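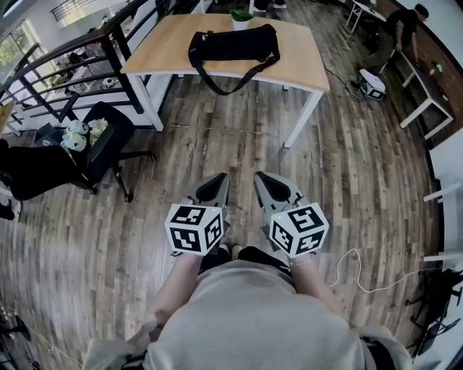 Two grippers, one duffel bag. Upstairs at Mirthorpe, mid-morning.

A few people have asked what I'm doing at work now that I'm off the returns bench, so a short thread.

1/ I've been at Fekete for six years, mostly checking returned bags. Open it, empty every pocket, look at the zips and straps, close it, tag it, shelf. In October we were told that part of that job would go to a two-armed machine from a firm called Bitivari.

2/ Before it can do any of it, someone has to show it. So I hold the grippers and do the job with them in place of my hands. The cubes with the black and white patterns on top are for tracking where each gripper is. Each go is recorded from start to finish and counts as one demonstration.

3/ We need 166 good ones for each task before Bitivari will train on it. The first task is picking a bag up by the strap and laying the strap flat. Sounds like nothing. With my hands it takes a few seconds. With grippers I dropped the strap all morning on my first day.

4/ Straps are the worst thing we handle. They hang off the table, they twist, they catch on the buckle. Henryk Dudek has been on returns longer than anyone and he had a way of flicking them over with his wrist. You can't do the flick with a gripper. He had to find another way and then teach it to the rest of us.

5/ On the people side. There were eleven of us on the bench. Nobody has been let go. Two have moved to repairs, two of us are on demonstrations, and when Delwyn Kingi retired in the summer his place wasn't filled. I'd like that last part said out loud more often than it is.

6/ Pay. Same hourly rate as the bench to begin with. Ilona Magyar is our rep and she argued that showing a machine your job is skilled work and should be paid as such. We got a small supplement after a month. It's written down as temporary and we are still talking about that.

7/ What's better: I'm not on my feet at one spot for the whole shift, and the room upstairs gets daylight. What's worse: forearms. The grippers aren't heavy until you've held them out in front of you for an hour. We now stop after 70 minutes at most and swap. That was our rule first, then management put it on the rota.

8/ Also worse: it's quiet. On the bench you talk. During a recording you concentrate, and if you fumble you do it again. Yaryna Tkachuk sets up the recordings and she'll chat between goes, but it isn't the same as a whole bench.

9/ Does the machine work? On empty holdalls with one strap, fairly well. On anything stuffed full, no. It still can't tell a pocket with something in it from a thick lining, so pockets stay with people for now. The plan on paper says spring. I don't know anyone on the floor who believes spring.

10/ If your place is about to start this, ask early who owns the recordings and what happens to the supplement when they end. We asked the first one late. The answer was in the contract with Bitivari and it took weeks to get a copy.

11/ Someone's asked if it's the same system they have at Buvusance. Different supplier, as far as I know. If you work there, my messages are open.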